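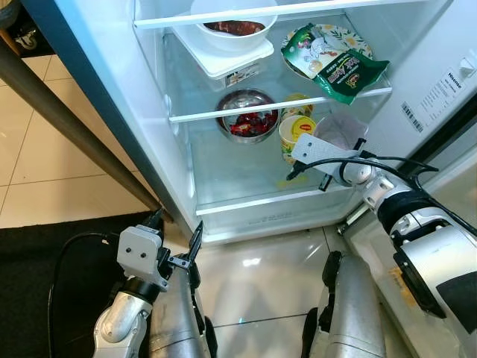
How to put a full refrigerator in order before the weekly shopping

Reading time: 3 minutes

By Nkechi Oyelaran

In my kitchen the refrigerator is small and there are two glass shelves for almost everything. For many years I cleaned it only when something smelled. Now I do it one evening before the shopping, and I throw away much less food. I write my way of working below.

Start with the open bowls

Look first for food which stands without a cover. A bowl of meat on top of another container is a very common thing, also in my home, and it is the first thing I take out. Raw meat goes into a closed box on the lowest shelf, so the juice cannot drip on other food. Cooked meat can stay higher, but it also needs a lid. If I don't remember which day I cooked it, I don't keep it.

A metal bowl with red food in sauce should be covered too. Sauce with chili gives its smell to butter and milk very quickly. I use a plate turned upside down when I have no lid of the right size.

Take out what does not need cold

Snack packets and cups of instant noodles can live in the cupboard. They are light and they fall easily when they lie over the front of the shelf. When I moved mine, I won enough place for one big pot. Check the packet before, some snacks must be kept cold after opening.

Plates take much room. A flat plate needs the same place as two boxes, and you cannot put anything on it. Move the food to a box and wash the plate the same evening.

Open every bag

A plastic bag that is not fully clear hides what is inside. I take each bag to the table, look in it, and tie it again only if the food is still good. Herbs I wrap in a damp paper towel. Half onions go in a jar.

Turn the labels to the front

If a container has a printed label, let it face you. For boxes without one I use masking tape and a pencil, because the pencil does not run when the tape becomes wet. Small containers with colored lids I put in front of the tall things. Behind a cup or a shelf rail they are forgotten.

Wipe the glass and the rails

Warm water with a little dish soap is enough for the shelves. Cold glass can crack from very hot water, so wait until it has the temperature of the room if you wash it in the sink. The plastic rail on the edge collects crumbs, and for this I keep an old toothbrush. Last comes the drawer. I dry it well and put one sheet of paper towel on the bottom.

My neighbor Brijesh Sisodia does the drawer first and the shelves after. Then the crumbs fall in the clean drawer, but he is happy with it.

Related tips
Cleaning the rubber seal of the door
Which jars are good for the freezer
Coralie Nepia: my spice shelf after the move
How to dry wooden spoons

Contact | Copyright Pudis Home Pages | Back to top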